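Yara Awad
August 16, 2019

OK so everybody at the shop keeps asking me the same thing: can a robot do the crate work yet? Moving bottles from one crate to another, all day. I've been chewing on it since January and I'm finally going to post my thoughts. Long thread, get a snack.

Background for new people: I run the returns bench at Trinddale. Bottles come in on one side in whatever crate they came in, and they have to leave sorted by color. We do 600 on a slow day. My wrists know every single one of them.

So the chore is: reach in, grab one bottle by the top, lift it clear of the rim, move over, set it down in the other crate. My nephew could do it at age six (and did, for ice cream).
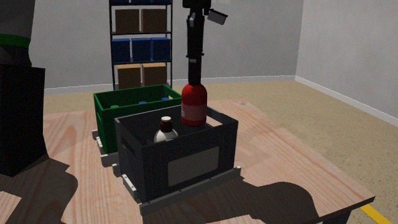 And yet! Every vendor I've talked to wants to show me the big swoopy arm motion first. I don't care about the swoop. Arms have been good at swooping for decades. I care about the last inch, where the thing goes down between two walls and a neighbor bottle.

Kirnier sent me a quote with a cycle time on it and I wrote back "is that with the crate full or with the crate empty?" Still waiting on that one lol

The other thing is see-through stuff. Ask anybody who works with depth cameras about clear plastic and watch their face. You and I look at a green bottle with a green wall behind it and just know where one stops. A camera has to work for that.

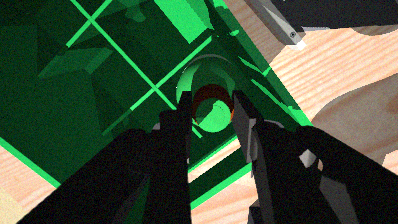 Same problem at home, by the way. Think about unloading a dishwasher. Plates, fine, I'd trust a machine with plates soon. Glasses? Glasses that are touching other glasses? I'd be standing right there with a broom.

Somebody asked about price. I'm not posting the Akon number because they asked me not to, but it was more than my truck. It was more than my truck and my sister's truck.

And that's before the pedestal, the table, the floor marking, somebody to set it all up, and somebody to come back when I bump the table with a cart. I will bump the table with a cart.

What I do like is the small-arm-on-a-table idea. You could fit one where our label printer is now. No giant cage taking up half the bay.

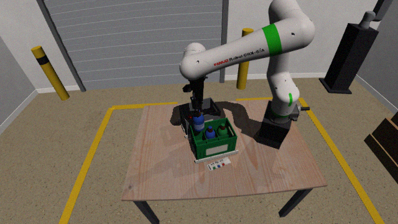
FANUC CRX-5iA over the green crate, blue bottle up top.

Rimkutė (my boss, very patient woman) says the real test is a Friday afternoon. Crates shoved on crooked, a bottle on its side, one missing its cap, labels peeling. I think she's right. Show me 300 in a row on a Friday and I'll bring donuts.

Also, fingers! Two of them have to go down on both sides of a round slippery thing without knocking whatever is next to it. I use my pinky to push the neighbor out of the way and never even think about it. Two fingers means no pinky.

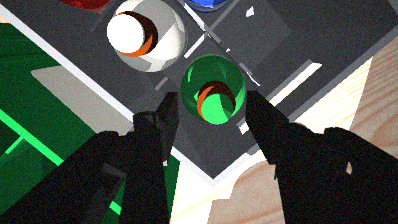
Straight down on the green one, a finger on each side.

So my answer for today: sorting bottles in tidy crates, yeah, pretty close, I'd let one try it on the slow shift. My actual bench with my actual mess, not yet. My kitchen, ask me again when it can find the lid that goes with the container.

If you've got one of these running on a real line, please tell me how often you have to go rescue it. Replies are open, and I'm on break for 2 more minutes.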